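From: Violeta Ocampo
To: feltus-users
Subject: Re: [feltus-users] soft items and the bagging policy
Date: 31 May 2020

On the old thread, Gaete wrote:
> We trained on rigid items only and got nowhere with cloth. Has anyone
> tried mixing the fabric demos in from the start? Also, do the wrist
> views help, or does the clear bag just confuse everything?

Yes, and I'm so glad you asked, as we finished that very comparison this week! We took 124 demos with the Rendo arms, 37 of them with cloth items, and trained two versions for 3000 steps each. One saw the rigid items first and the cloth later; the other had everything shuffled together from step one.

The shuffled one is clearly better on cloth, and (this surprised me) no worse on boxes. On the wrist views: please keep them! Without them the policy reaches for the shine on the plastic far too often. A few stills, overhead view first:

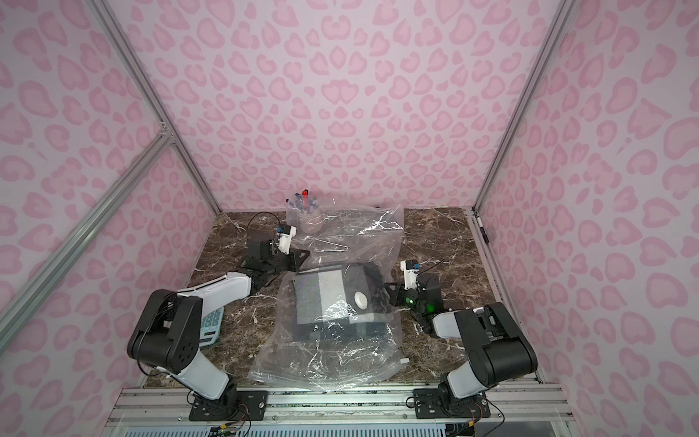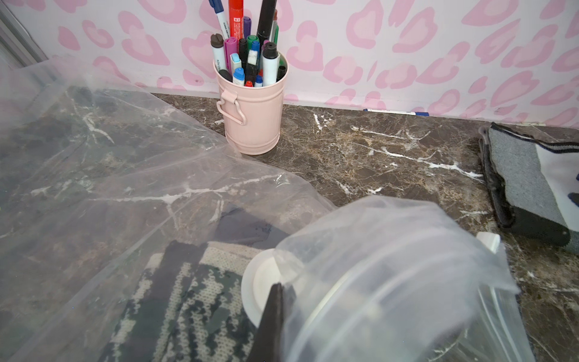
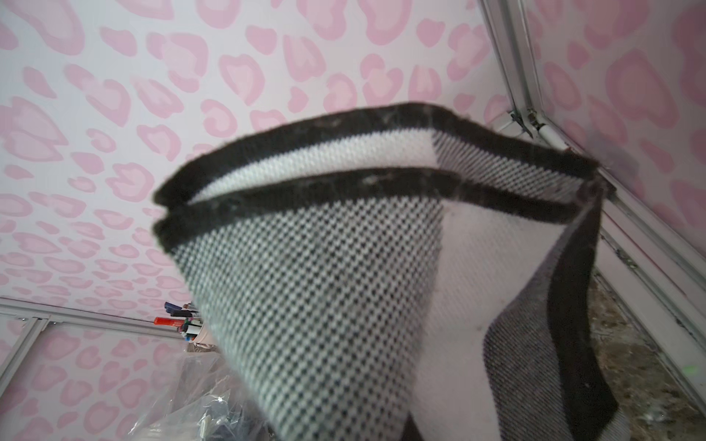
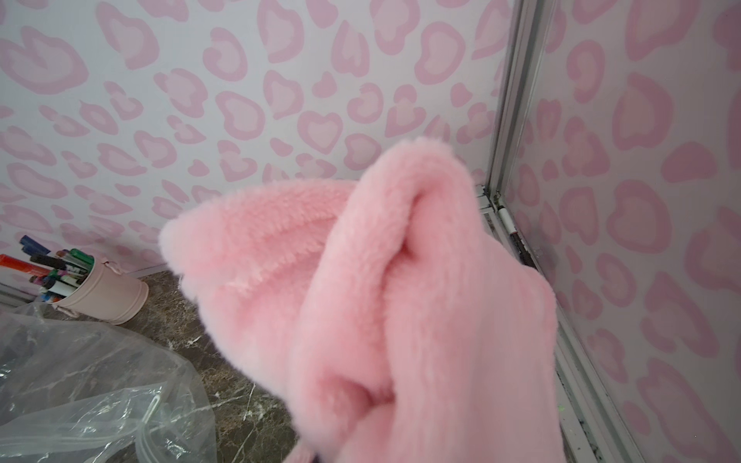 Bagging setup, fixed view and three wrist views. The last two show soft items, a knit and a pink plush.

Look how much of the third view the knit takes up. We worried that this would ruin training, with the bag pushed off into a corner, but the fixed camera seems to fill in what the wrist loses. Our guess is that the network learns which view to trust as the item gets close. I'd love for someone to test that properly, maybe by blanking one camera at a time.

We left the busy pink walls in every demo, so I can't tell you how it does against a plain background. Riltden has a plain white booth and the same loader code, so if anybody there has a free afternoon in the next while, write me and I'll send the weights and the training config.

Violeta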